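How to Run a Two-Gripper Recording Night for a Student Robotics Club

Posted in January by the Pritchard Student Robotics Club

Our club meets on Wednesday evenings, and for most of the past school year the meetings have been recording nights. Members pick up a pair of hand-held grippers, do ordinary tabletop jobs with them, and save the recordings so the software group can train a model on them. We got a number of emails after the Paltudby student showcase asking how we set this up, so this page is the long answer. It assumes you already have grippers that open, close and record. If you are still building yours, start with the Cornosa build notes and come back.

What you need

Two hand-held grippers, each with its marker cube fitted
A head-mounted camera for the operator
A table against a plain wall
A few soft things and a few flat things to handle
A laptop with the club's Nullex folder copied onto it
A second person to keep the log

One operator and one logger per table is enough. We tried having a third person reset the objects and they mostly got in the way of the cameras.

Step 1: Set the table

Push the table up to the wall so that flat items have something to stop against. Clear everything that is not part of the task. Leave floor space behind the operator, who will step back and forth more than you expect.

Choose the task before anyone puts the gear on. Write it on the log sheet as one short sentence with one verb: "Move the cloth to the left side of the table." If you need "and then" to describe it, make it two tasks. Our first month of recordings had tasks like "tidy up," and the software group could not use most of it.

Step 2: Check the markers

The printed patterns on the cubes let the software work out where each gripper is, so they need to be clean and firmly attached. Wipe them with a dry cloth. Push gently on each cube with a thumb. If it wiggles, tighten it now, and note on the sheet that you did. A cube that shifts halfway through the night will spoil everything recorded after it.

Look at the cables as well. Run them back along the forearm and leave enough slack to reach the far end of the table with a straight arm. Do the reach once on each side before recording.
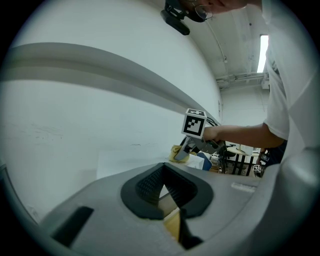 Operator holding one gripper over the table, as recorded by a gripper camera.

Step 3: Start the recording

Start the head camera first and the grippers second. Hold both grippers still in front of you, where the head camera can see both sets of markers, and count to five out loud. Open and close each gripper once, left and then right. The software group uses those two closings to line up the recordings.

The logger writes the start time and the clip number. Clip numbers run on from the last session and never start over. Ours reached 2,964 before the winter break, and the one time somebody started again from 1 it took two evenings to sort out the folders. The goal for the year is 3,000, and after that we plan to change tasks.

Step 4: Flat things

Start with flat things because they are easier on new operators. Bring one gripper in to a corner or an edge and press lightly. If the task is to slide the item, push along the table and keep the other gripper low and out of the way until you need it. If the task is to lift, get the second gripper to the opposite edge before the first one comes up.
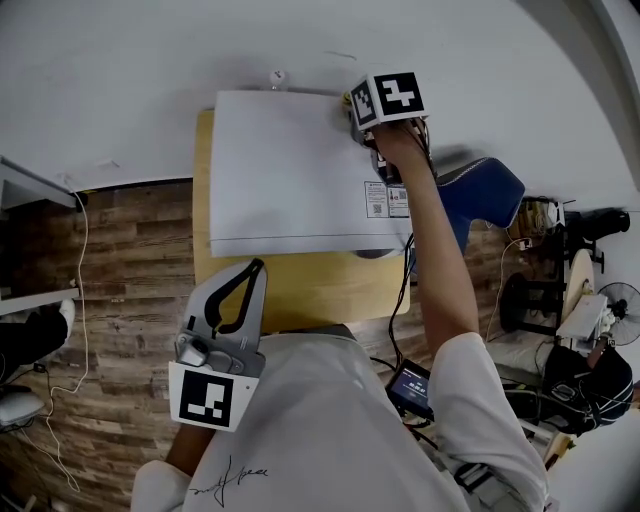

Move at the speed you would use to pass someone a full cup. New people rush, and the markers blur. Very slow is a problem too – the recordings get long and the pauses have to be trimmed by hand.

If an item slips, keep going and pick it up again. Do not put the gripper down and fix it with your fingers. A slip and a recovery is still a usable clip. If something falls on the floor, stop, log it as a drop, and begin a new clip.

Step 5: Soft things

Cloth takes more practice. A towel lying flat is hard to grab from straight above, so come in at a low angle and pinch a fold. If there is no fold, use one gripper to hold the towel down and the other to push toward it until the cloth bunches up. Then close on the bunch.

Keep the other gripper a little away from the one doing the holding. Two grippers that touch will block each other's cameras, and loose cloth can hang in front of the lens.

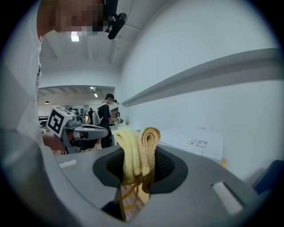
Once you have a hold, pause for a second before moving. The pause makes it easier to find the grasp in the recording later. Set the cloth down, open the gripper all the way, and pull back in a straight line. Pulling back sideways tends to drag the cloth along.

Change the starting position of the cloth every time. Turn it, fold it differently, toss it down from a short height. If it starts in the same place for a whole evening, the model learns that place and very little else.

Step 6: Swap operators

Swap every half hour. Arms get tired sooner than people admit, and tired operators rest their elbows on the table, which changes how the grippers move. Stop all the recordings before handing anything over, and do the five-count again with the new person.

Step 7: Copy and check

Copy the files into the Nullex folder before you put the gear away. Open the first clip, the last clip and one from the middle. For each one, check that the markers are readable and that all the cameras have a file. Then fill in the bottom half of the log sheet: drops, loose cubes, anything that was bumped.

Allow 300 MB for each clip with our settings. We fill a drive faster than we would like, so one member takes the full ones home to back up and brings them back the next week.

Common problems

The gripper position jumps around: a marker is dirty, or the operator's sleeve is covering it. Short sleeves help.

One recording is shorter than the others: usually a battery or a loose cable. Log the clip and leave it in the folder. The software group would like to see those.

The clips do not line up: someone skipped the open-and-close at the start. Clip 605 is our best known case of this, and it is still in the folder under "to fix."

The log sheet we use is in the downloads section, along with the list of tasks from the fall. The spring list will go up once we have tried it.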